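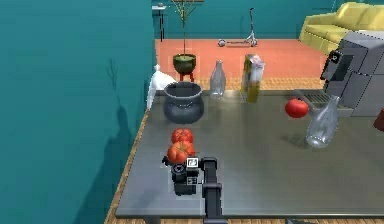 Fig. 3. The tomato table in Homari, with the gripper just in front of the two stacked tomatoes.

Home | Team Guide | Set-up | Practice Tasks | Scoring | Contact

Mistham Robotics Club Team Guide
Section 3: Your first run at the tomato table
Updated Mar 30, 2021

This is the section everyone flips to first, and we don't blame you! Once Homari is installed and your team login works, you are ready to drive the arm. Plan on one club meeting to get through all the steps, and switch drivers often so each teammate gets a turn.

Loading the table

1. Start Homari and sign in with your team name, all lowercase.
2. Open Practice Tasks and choose Tomato Table.
3. Type 686 in the seed box and press Load. Every team practices on this seed through the first round – that way you can compare notes with the other teams.
4. Wait for the progress bar to clear before you touch the controller.
5. Look over the table. You should find two tomatoes stacked one on the other and another lying by itself toward the back.

Note: If the arm doesn't show up at all, go back to the task list and load again. Hanna Kostiuk keeps a list of graphics settings for older laptops, so ask her if a second load doesn't help.

Driving the arm

6. Set the speed slider to 3. Faster is a blast, but save it for later.
7. Move the gripper a little way back from the stack, then open it all the way.
8. Come in level with the upper tomato. Use short taps on the stick.
9. Close the gripper until the contact light in the side menu turns green, then stop closing.
10. Lift straight up. Carry the tomato to a clear spot on the table and set it down.
11. Press Save Run and type the driver's initials.

CAUTION: Do not hold the close button after the contact light comes on. The tomato can shoot out of the gripper, and the run is scored as a drop.

CAUTION: Watch the glass bottles. One is lying on its side near the lone tomato, and touching it costs your team points even if it stays put.

Checking the camera views

Your code will get its pictures from the simulated cameras, so it pays to know what each one can see. Press C to step through the views. In any view that faces the teal wall, you may catch the dark-edged panel showing a rocky passage with light coming in at the top. Objects very close to the camera can look like soft dark blurs. Leave the focus setting on Default for now.

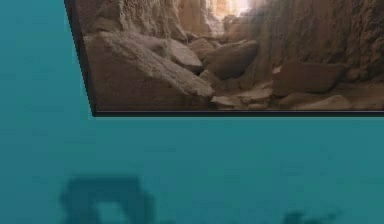 Can we practice at home between meetings?

Sure, and we hope you will! Your team login works on any computer with Homari installed, and saved runs show up in your team folder the next time you sign in. Only runs made at a club meeting count toward the Gremton qualifier.

Saving your best runs

12. Open the team folder and play back your runs together. Pick the one with the cleanest lift.
13. Mark it with a star and send it to Till Stüber before you log off.

Note: Teams that started in February need to update Homari before sending runs. The old version saves them in a format the scoring page can't read.

When your starred run has been accepted, go on to Section 4 and start writing code that picks up the tomato without a driver – our favorite part of the whole season!

13 comments | 3 shares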